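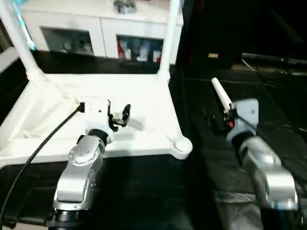 4. Preparing written testimony for filing

Section 4 applies to any witness statement submitted through the Kesimo hearing portal. Oral-only witnesses should go to Section 6.

4.1 Before you begin

Confirm that the witness has an active Kesimo account and that the hearing number has been issued. Statements filed without a hearing number are held in the Unassigned queue and are not sent to members.

4.2 Creating the statement record

1. Sign in and select Hearings, then Witnesses, then New Statement.
2. Enter the witness's name exactly as it should appear in the printed record, including accent marks (for example, Horațiu Cârstea).
3. Enter the witness's title and the organization represented. If the witness appears in a personal capacity, select Individual and leave the organization field blank.
4. Paste a biographical note of no more than 800 characters. Longer notes are shortened at the last full sentence.
5. Attach the statement as a single file. Exhibits are attached separately in step 6.
6. Add exhibits one at a time and give each a short title.
7. Select Save Draft. 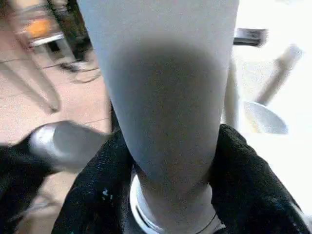 Light gray cylindrical form, narrower at its lower end, with a white ring at the base.

NOTE: The disclosure form (Form 254) must be signed by the witness. A signature by counsel or staff is not accepted -- the portal will return the record to draft status.

4.3 Submitting

1. Open the draft and select Check Record. Items marked in red must be corrected.
2. Select Submit to Clerk. A receipt number appears at the top of the page.
3. Keep the receipt number with the office file.

Statements are due by 3 p.m. on the Monday before the hearing. After that time the Submit button is replaced by Request Late Filing, and the request goes to the presiding member's office for a decision.

CAUTION: Withdrawing a submitted statement also removes its exhibits. Download copies first.

4.4 Error messages

Error 244: The hearing has been closed or rescheduled. Contact the clerk for the new number.

Duplicate witness: A record with the same name exists. Open the existing record and use Add Version -- do not create a second one.

Last updated: October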